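4. Descaling the Ornex kettle

4.1 Unplug the kettle and let it cool. The manual for the previous model left this line out, and we received letters.

4.2 Fill to the lower mark with water and add one sachet of Massawe descaler.
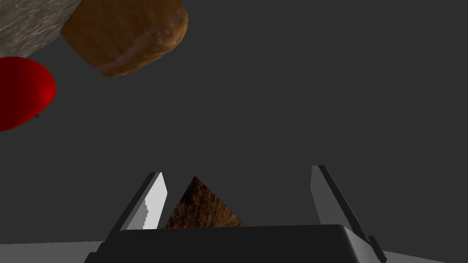

4.3 Switch on and leave the room if you dislike the smell of vinegar, which everyone does.

Note: in Drorstead the water is hard enough to chew. Descale every 12 days.
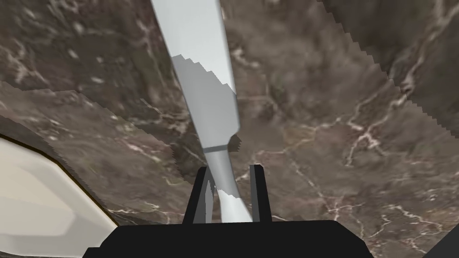

Morena Caputo writes from Arncombe that she has never descaled hers and the tea is fine. We print this under protest.

4.4 Wait until the kettle clicks off. Do not lift the lid to see how things are going. They are going slowly.
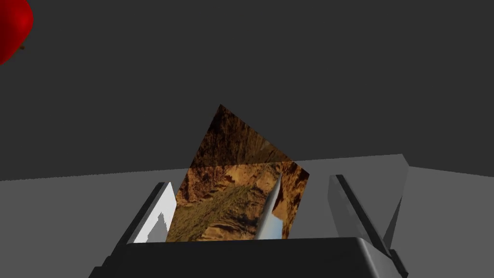 4.5 Pour away, rinse twice, then boil once with plain water and throw that out too.

Caution: never put the base in the sink. The guarantee doesn't cover it, and the spare base (part 675) costs nearly as much as the kettle. 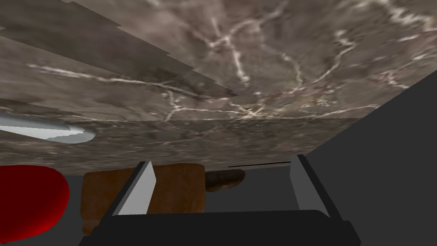

Fig. 4. Marble-patterned surface with pale veins.

4.6 If flakes remain, repeat from 4.2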